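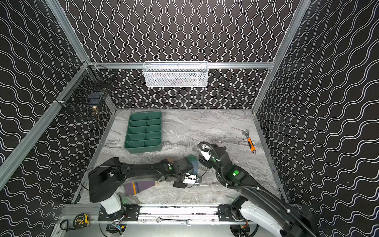 The following is a record of the household sorting undertaken at this residence during February. It is published at the request of several readers who wrote after the previous entry, on linen, to ask what had been decided in respect of socks and small tools.

The position at the beginning of the month was unsatisfactory. Since the move to Grastport, clean socks had been kept in a lidded tub in the hall, in which it was possible to find a single sock of any colour and a pair of none. Small hardware occupied the second drawer of the kitchen, together with the good scissors, the takeaway menus and a warranty booklet for an appliance no longer owned. Both arrangements are now discontinued.

Socks shall in future be stored in divided trays. The author considered fabric drawer inserts, and purchased a set from Stukell, but these leaned inwards once half full and have been reassigned to scarves. A rigid plastic organiser with raised rims performs considerably better. A tray of ten compartments, two across and five down, is suitable for one adult over a normal wash cycle, provided that hiking socks are kept elsewhere. Children's socks may be placed two pairs to a compartment.

The method of folding was the subject of some discussion in the household. Aurel Barbu, who stayed with us for the first part of the month, is of the firm view that socks should be folded flat in thirds and stood on end. His method was given a fair trial. It is neat on the day it is done, and it was found to collapse each time a pair was taken from the middle. Rolling has therefore been adopted. The procedure is as follows.

Lay the two socks one on top of the other on a flat surface, heels aligned. Smooth out any crease in the leg. Begin at the toe and roll firmly towards the cuff. Fold the cuff of the outer sock back over the roll, once only. Turning it twice stretches the ribbing, and a stretched cuff is beyond remedy.

Ribbed knits hold a roll very well – better than plain cotton, which tends to slide open in the drawer. 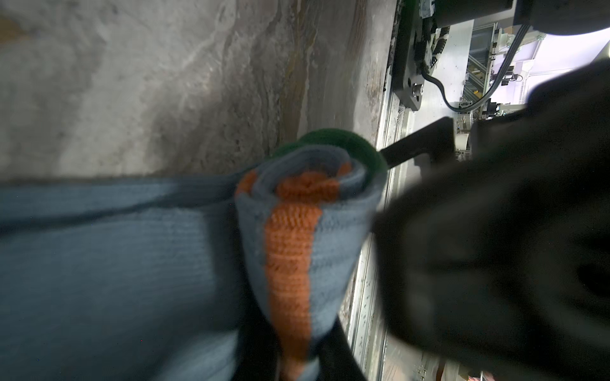 Striped and banded socks have a further advantage in that mismatched pairs are noticed at once. The author recommends them to any household with more than one person of similar shoe size. Plain black socks remain a difficulty. The present policy is to buy them all of one make and to retire them together, and the existing stock will be run down accordingly by winter.

Tools and fittings have been dealt with on a separate basis. Wire-mesh baskets were chosen in preference to solid bins, for the reason that the contents can be partly seen without lifting anything down. Long shallow baskets are best hung from a rail at the back of a work surface, where they take up no bench space. A smaller, deeper basket may be clipped at the side for items in current use. It should be emptied weekly, a rule the author has already broken. Loose brass fittings belong in a jar, and the jar belongs in the basket. The adjustable spanner is to be hung up after use and is not to be left lying on the bench.

The total outlay was $33, excluding the Stukell inserts, for which no refund was sought. The trays came from the clearance table at Tsegaye, where the staff were most obliging in finding a second one in matching green. Labels were printed on the old machine from the study, which continues to give good service despite the loss of the letter Q.

Two matters are deferred. The first is the treatment of odd socks, which are being held in a paper bag until the end of the season. The second is the hall tub itself, which has been offered to the neighbours and has not yet been collected.

Correspondence regarding the folding of tights has been received and will be addressed in due course.

Recent entries
Linen: a revised schedule
Pegs, and the case for replacing them all
Curus shelving after one year
The second kitchen drawer
Moving to Grastport, part four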